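Skalto Gazetteer README
October, by Sharada Thomas

Hi, and thanks for opening the README! Skalto is a gazetteer of Arkska County, meaning a big list of places with notes on where they are, when people settled them, and how they got their names. I started it because I wanted to know why there's a Plalbridge and also an Old Plalbridge, and why they're nowhere near each other. It grew from there.
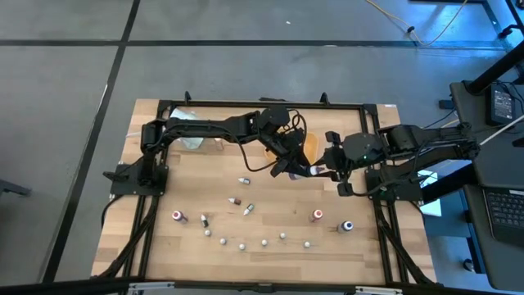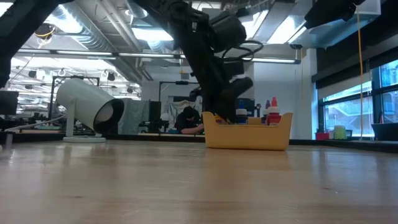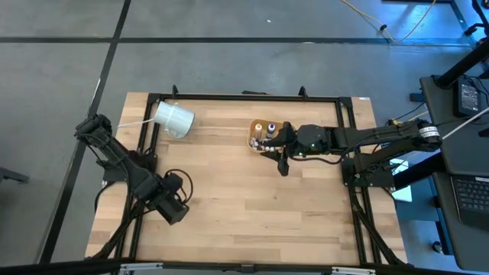

What's in it

There are nearly 1,000 places so far. I use "place" pretty loosely. The county seat is in there (that's Plalbridge), and so are the other incorporated towns, but most of the list is little stuff: crossroads with a feed store, rail sidings, post offices that closed before my grandparents were born, a ferry landing or a school that gave its name to the neighborhood after the school was gone. If people used the name to tell each other where they were going, I want it.

The data comes in two files. places.csv is the main one, with a row for each place. names.csv holds all the spellings and older names, and it points back to the main file through place_id. Please don't join them on the name itself. I did that in an early version and ended up merging a cemetery with a coal camp, and it took me a whole Saturday to pull them apart again.

Columns in places.csv

place_id: a short code that never changes, even if I rename the place later
name: whatever people call it now, or the last name I can find for it
kind: town, community, siding, landing, camp, school district, or other
lat and lon: decimal degrees, see the note on locations
settled: the earliest year I can back up with a source, blank if I can't
status: active, absorbed, moved, flooded, or gone
name_origin: a sentence or so in plain English
origin_confidence: documented, likely, or story
source: where I got it

Columns in names.csv

place_id: same code as above
alt_name: the other name or spelling, typed the way the source has it
used_by: railroad, post office, county, newspaper, or local
notes: anything odd

A word on "moved." When the railroad came through, a lot of towns simply picked up and went to meet it. Old Plalbridge was down by the river, and the new town took the name along with the courthouse records and most of the stores. I treat a moved town as two places with separate IDs. Some folks would keep it as one, and I get that, but I needed somewhere to put the old cemetery.

Where it all came from

The backbone is the Siriwardena map collection, a huge stack of county survey sheets and railroad plats that sits in the back room of the Plalbridge library. I went through it drawer by drawer. The sheets are gorgeous and the indexing is terrible (somebody filed the river sheets under R, for river, every last one). After that I read the local newspaper on microfilm, mostly the community columns, where a correspondent would write in to report who had visited whom for Sunday dinner. Those columns are gold for settlement names! A place might never show up on any map and still have a column for years.

The rest is from talking to people. Where a name origin comes from a conversation, the source column says "oral" with the decade I was told it was about. I left out the speakers' names on purpose, so please don't write and ask me for them.

About the name origins

I love this part of the list, and it's also the part I trust least. Every town seems to have a tale about a lost mule or a railroad man's daughter. Plenty of them are fun and very few have any paper behind them. I kept them all and marked them "story" in origin_confidence. "Likely" means the timing and the people line up but I haven't found anyone writing it down at the time. "Documented" means I've read it in a plat filing, a post office application, or something just as solid.

If you're putting name origins on a sign or in a school handout, filter to documented first. I say this with affection for the mule.

Locations

For living towns, the point is the main intersection downtown, or the courthouse in Plalbridge. For places that are gone, I used the depot, the store or the school, in that order, depending on what the old sheet shows. Some of the survey sheets don't line up well with modern maps, especially in the hilly south end, so a point there could be off by quite a walk. Flooded places are marked where they used to be, which puts them in the middle of the lake. They're not errors!

One request - a lot of these spots are on private pasture. A dot in my file isn't permission to go tromping around out there.

What's missing

The west side of the county is thin. The newspaper over there has a long gap on microfilm and I haven't found the bound copies. Names used by Native communities before the railroad are badly underrepresented as well, and where I do have one it usually reached me through a surveyor who spelled by ear. Treat those spellings as the surveyor's. I'd much rather have them corrected than have them repeated.

I also left out population. People ask for it a lot, but the census drew its lines differently from one count to the next and half of my places never got counted on their own. You're better off getting those numbers from the census directly and matching the incorporated towns by hand.

Using it

Do what you like with it, classroom or commercial, and just say it came from Skalto. Both files are UTF-8 with commas as separators, and there are commas inside the name_origin text too, so let a proper CSV reader handle the quoting. If you open places.csv in a spreadsheet, set place_id to text before you import, or the leading zeros will disappear and nothing will match.

Fixing mistakes

Send me the place_id, what's wrong, and how you know. A phone picture of a page or a headstone is perfect. "My uncle always said" is welcome too, and I'll file it under story until something turns up. I get to the messages in the evenings, so it can take a while, and the north end is first in line right now because I'm still sorting out the sidings up there.

Contact: Sharada Thomas, Skalto, Plalbridge | © Skalto | Back to top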